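Section 3. Working Alongside the Two-Arm Station in the Staff Kitchen

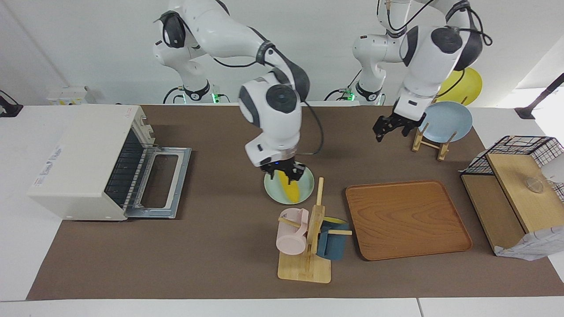

This section applies to all kitchen staff at the Drurnska site whose shift includes the warm meal service. It replaces the instructions for manual plating and oven loading. Read it together with Section 2 (Power and Emergency Stop) before your first shift at the station.

3.1 What changes in your work

The station takes over the repeated handling of plates, mugs, and single food items at the counter. Staff keep responsibility for food preparation, temperature checks, allergen control, and service to guests. No position on the kitchen schedule is removed by the introduction of the station. The early plating shift becomes an attendant shift, with the same hours and the same pay grade.

The attendant stays within reach of the stop button whenever the arms are powered. The attendant does not take orders or answer the kitchen phone during this time.

3.2 Setting up the table

1. Confirm that the station is in Hold mode.
2. Lay the brown mat flat on the table.
3. Place the toaster oven on the left side of the mat. Open the glass door fully.
4. Place the mug tree at the front of the mat, near the center. Hang mugs on the pegs by their handles.
5. Place the wooden tray flat on the mat, to the right of the mug tree.
6. Stand spare plates upright in the plate stand.
7. Check that the cables on both arms hang freely and do not touch the oven.
8. Step back behind the floor line and select Ready.

Note: "Left arm" and "right arm" always refer to the station's own left and right. An attendant facing the station from the front will find the right arm on his or her left side.

3.3 Running a task

1. Select the task on the panel. Corn on a plate is Task 338. Mug to tray is Task 406.
2. Read the item list aloud to the second staff member, if one is present, and correct any difference on the table.
3. Press Start.
4. Watch the gripper until it has released the item and moved clear of the plate.
5. Select Hold before you reach over the mat for any purpose.

CAUTION: Do not hand items to a gripper. Place the item on the table, withdraw your hand, and then start the task.

CAUTION: The oven must be switched off and cool before any task in which an arm passes in front of the open door.

3.4 If an item is dropped

1. Press Stop.
2. Discard any food that has touched the mat or the floor.
3. Replace the plate with a clean one.
4. Record the task number and the time in the station log.

If the same task fails 3 times in one shift, return to manual plating and inform Loubna Shehata. Entries in the log are used to adjust the station. They are not used in staff reviews.

3.5 Training and questions

Each attendant completes 2 supervised shifts before working alone. Training shifts are held on Saturday and are paid at the usual rate. Requests to change from attendant duty to preparation duty should be sent in writing to Finn Buschmann, who will reply before the next schedule is posted.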